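The Flullgate protocol allowed one sentence per episode. Oluwaseun Amadi had written the rule himself in January and had been breaking it since the second week.

An episode began when the operator closed the hand-held gripper once on nothing. It ended when the object was in the basket, or out of it, and both hands were still. Between those two events the cameras recorded and the operator did not speak. Afterward the operator typed the sentence. The sentence was supposed to say what had been done: box to basket, box from basket, box turned. The model, which was called Chukwu after a street the lab had once been on, learned to match the motion to the sentence.
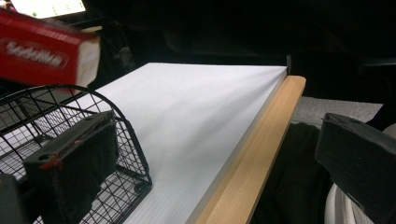
Plornex thought the sentences were the weak part. Plornex was the name on the review account, and whoever used it wrote in short blocks, usually before six in the morning. The labels describe results, the first block read. A policy trained on results will hurry. Ask the operators to write down what they were unsure of.

Amadi read this twice and filed it under deferred. The method had 1,426 episodes behind it by then. Changing the label format would split the set in two, and the older half would have to be relabeled by people who had not held the gripper. He wrote back that uncertainty could be estimated from the jaw width, sampled over time. A confident hand closed at a steady rate. A doubtful one stopped partway and opened again.

Plornex answered with one word, which was "check."

So he checked. He took 300 episodes and plotted jaw width against time, one line per episode. Most lines fell smoothly and flattened at the width of a box. In a smaller group the line fell, paused, rose slightly and fell again. He had expected the pauses to come just before contact, where depth is hard to judge. They came after it. The operator had the box, and had it well enough to lift, and waited.

He went through the wrist video for the pauses and could not find a cause. The box was not slipping. The basket was where it always was. He timed the waits and found they grew longer over the course of a session, which suggested fatigue, and then shorter in the last few episodes, which did not.

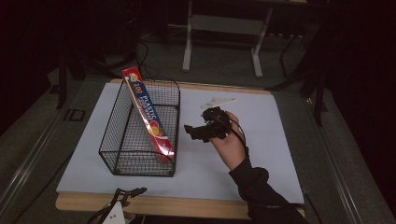

On Thursday he booked the table for himself. He had not collected data in person since the pilot, and the grip angle was not quite how he remembered it. He ran the box task for an hour with the jaw plot hidden. When he opened the plot afterward, his own lines had the pause in them. It sat in the same place, after contact and before the lift.

He had no memory of waiting. He ran ten more episodes while trying to attend to it, and the pause disappeared, and the lifts became clumsy. Two of them he marked as failures. He stopped trying to attend to it and it came back.

That evening he changed one thing in the training code. Until then the preprocessing step had trimmed any interval longer than a set limit in which the jaws held still, on the grounds that stillness carried no information. He raised the limit until nothing was trimmed. He left the sentences alone.

Chukwu trained for two nights on the machines at Fetmont. The trimmed version had been tested over 600 trials, and he gave the new one the same number, with the same boxes and the same starting positions.

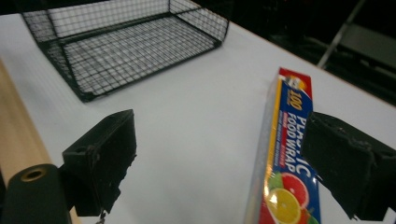
The untrimmed model dropped fewer boxes. The difference was small and held across all the starting positions. It was also slower, by the length of the pause, which it had reproduced closely. The arm would close on the box and stop. The motor current stayed flat. Nothing in the log marked the interval as a decision of any kind. Then the arm lifted.

Amadi wrote the result up in two pages. In the section for discussion he proposed that the wait let small oscillations in the wrist die out before the load came on. He believed this was probably correct. He listed the test that would confirm it, which needed a stiffer mount and 1,000 further episodes, and he requested both.

Under the two pages Plornex left a block at 5:40 in the morning. It asked what sentence he had typed for his own episodes on Thursday.

He opened the file. He had typed "box to basket" for the first nine. For the tenth he had typed "box to basket, then I was ready," and after that the same for every one until the end of the hour. He looked at the order of the words for some time. He copied the file to the shared drive without correcting it, and went down to see whether the table was free.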